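7.3 Recovering from a grip fault

Caution: Press STOP before reaching between the arms. A Plundik hand can close again after fault G-520 clears.

1. Lay the test item across the plate and keep both hands low beside it.
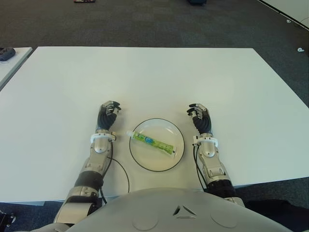

2. Open the service page and set the grip limit to 50.

3. Check the fingertip pads for splits and the joint pins for play. 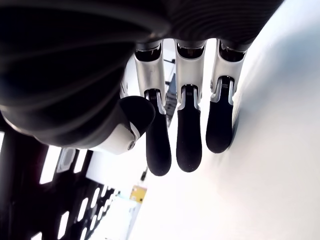

Nobuhle Nel asks whether the fault can be cleared without this check. It can, but the fault usually returns within a few cycles.

4. Hold the hand with its fingers hanging down and flex each finger once.

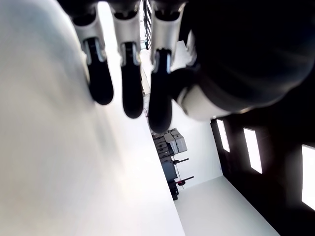

If a finger stalls, stop and log the joint number. Do not push it by hand.

5. Run the hold test with the left hand closed and the right hand open.
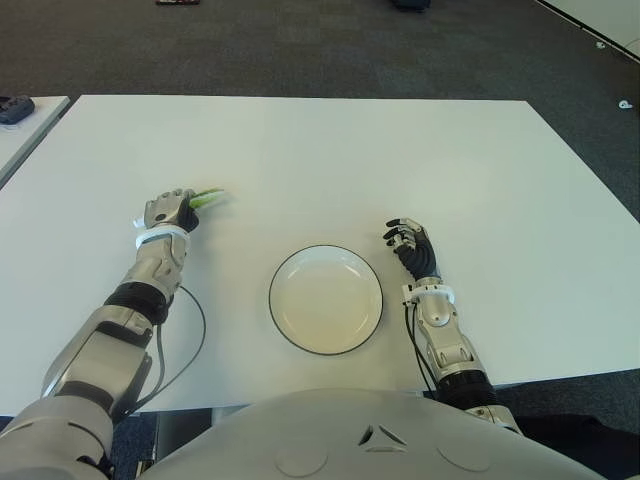 The hold must last 2000 ms. Anything under 1000 ms is a failed test, and the arm stays locked out until the hand is replaced.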